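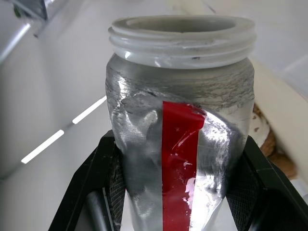 The silver jar with the red stripe, no lid.

May, evening

Started on the shelf in the back room after tea. Got through two boxes before I came to the jar, and then I stopped for a bit.

I had forgotten how scruffy it was. The shoulder is scratched all over and the silver round the body has creased up. The red stripe down the middle is still bright, though it looks a bit torn lower down. There are a few dark specks on the rim. I haven't tried to clean them off.

Wafula Mugo and I used it for coins when we shared the flat in Grikham. We were saving for the ferry and never got that far. The most we ever had was £64, and £48 of that went on the plumber. Mwanahawa had the lid last, for mixing glue, and I don't expect to see it again. I looked in the kitchen drawer for one that might fit the thread. Tried seven. The one off the pickles went on half a turn and stuck, so I took it off again.

Blažena rang at eight while I was sorting. She thinks it should go out with the recycling. I said I wasn't sure they would take it with the foil stuff on, and she said to peel it off then. I don't want to peel it off. It could hold the long paintbrushes, which are lying in the bath tray at the moment.

Put it on the windowsill for now. The other box is all cables and Traian's old maps, and he can come and go through those himself. I'll ask him when he brings the ladder back.

Bins tomorrow. Need to buy milk and bulbs for the landing.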